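### 3.2 Storage habits and document loss in small households

The survey was mailed to 573 households in the Nundov district, and 273 usable forms came back. Respondents were asked where they kept four kinds of papers: insurance policies, warranties, medical letters and tax records. They were also asked whether they had failed to find one of these in the past year. Rodica Pop and Ionuț Surdu coded the answers separately and met to settle disagreements, most of which had to do with the word "drawer". Some people use it for any closed compartment, others only for one that slides.

Kitchen drawers were the most common answer for warranties and the least common for tax records. Medical letters were spread across the whole home. Several respondents listed more than one place for the same kind of paper, and we kept all the places listed. Forms that gave only a room, with no piece of furniture, were coded at room level and left out of the furniture comparison.

Small multi-drawer cabinets came up often enough in the written comments that we treated them as their own category. They are sold for craft supplies and hardware, but people put folded paper in them.
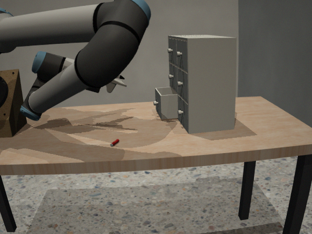

### 3.3 Follow-up interviews

Eighteen respondents agreed to a home interview, carried out in July by Bianca Matei and Oana Barbu. Each visit followed the same order: a short talk about who handles the mail, a search task, and a talk about what had been thrown out lately and why. In the search task the respondent was asked to find one named document while the interviewer kept time.

Labelled storage made less difference than we had expected. Labels were often out of date, and respondents who lived alone tended to ignore them. In shared homes the labels were read mainly by the person who had not written them, and this person was also the one more likely to open the wrong drawer first.
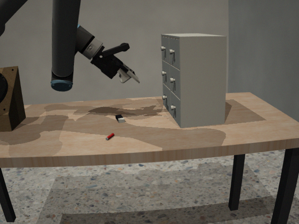 A second pattern had to do with height. Papers kept below the waist were checked last, even when the respondent had just said that they belonged there. Nine of the respondents changed their account of where the document was kept after they had found it. We kept both versions in the notes and used the first one for coding, following the approach Lungu used in the earlier pilot.

Respondents who had moved house recently were slower in the task. They described their storage in terms of the old home - "the hall cupboard", for instance, where there was no longer a hall. Solène Lemaire, who read the transcripts without having been on the visits, flagged this as a separate theme and we have kept it as one.

Figure 4. Four-drawer cabinet with the drawers closed. 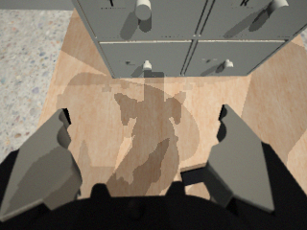 ### 3.4 Limits of the data

The sample leans toward owners, and renters in the Sistomside towers are poorly covered. Failing to find a paper is self-reported, and people forget small losses quickly. We did not ask about scanned copies on the form. Several interview respondents raised them on their own, mostly to say that they had the scan but could not remember the file name.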